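I watched my first full session of the Jondenwood town council last night, start to finish, and I have so much to say. Thread, because this is going to be long!

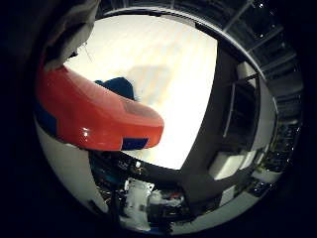
First, they swore in the new council president, and the oath was given by the member who has been on the council longest. 34 years! I had no idea we had anyone up there who'd been serving that long. She read the oath off an index card and then folded it up and put it in her jacket pocket, and I loved that.

2/ Her short remarks afterward were the best part of the night for me. She asked the members who won and the members who lost the leadership vote to eat lunch together before the February session. One lunch, same table. A couple of people laughed and she waited until they stopped.

3/ Quick background if you live outside town: our council has 14 members, and the last leadership vote went three rounds before anybody got to eight. People were pretty sore about it. So asking them to sit down and share a sandwich is a bigger request than it sounds.

4/ OK, the actual business. The big item was the Ilaleo Road precinct split. Right now everyone from the river to the old rail bed votes at one location, and that's 3,935 registered voters going through a single set of doors. If you stood in that line in the fall you know. I stood in that line in the fall!

5/ The proposal cuts the precinct in two along Ilaleo Road itself. North side keeps the middle school gym. South side goes to the Bisari Community Hall, which has a ramp, a real parking lot and a bus stop out front. I grew up going to potlucks in that hall and I would be thrilled to vote there.

6/ The debate was good. I mean it! I expected speeches and what I got was people asking questions and then listening to the answers. One member wanted to know who pays for the extra ballot scanner. Another asked whether poll workers could be moved between the two sites mid-day if one gets slammed. (Yes, if they've been trained on both lists.)

7/ The member from the hill district was against it and made a fair case. Every time you move a polling place, some people show up at the old one and go home. She wanted two mailings to every household on the south side instead of one, plus a sign at the gym on election day with directions to the hall.

8/ And they just... took her amendment? The sponsor said he should have thought of the sign himself. It went in by voice vote. Then she voted for the whole thing. I was sitting in the third row trying very hard to be a normal person about this.

9/ Final vote on the split was 11 to 3. It still needs a second reading, so it isn't law yet. If you have feelings about it either way, the comment period is open until that meeting and you can send one in by email or drop a paper one in the box at the clerk's window.

10/ Public comment! 33 people signed up, and they got through every one. Two minutes each, little yellow light at thirty seconds. Topics included the precinct split, the leaf pickup schedule, the precinct split again, a very detailed complaint about one storm drain, and a high school student who asked for a nonvoting youth seat.

11/ The student was terrific. She had copies of how two other towns set theirs up and handed one to each member. The new president asked her to come back when the rules get reviewed. I hope she does, and I hope some of you come sit behind her when it happens.

12/ Somebody in my replies last week asked where to eat if the meeting runs late. Işık, across the street, keeps the kitchen open until 10 on council nights. I got the lentil soup and ended up one table over from two members from opposite sides of the leadership fight, splitting an order of bread. Does that count as the lunch?

13/ Practical stuff for first timers. Doors open at 6:30, and the sign-up sheet for comment goes out at the same time. You can come and go whenever you like. The seats on the left side are closer to the speakers, and you'll want that, the sound in the back is mushy. Bring a sweater.

14/ The agenda for the February session should go up on the town site a few days ahead. Second reading of the precinct split is on it, and so is the rules review with the youth seat. I'll be there and I'll post again after. If you're on the south side of Ilaleo Road, please tell your neighbors about the comment box!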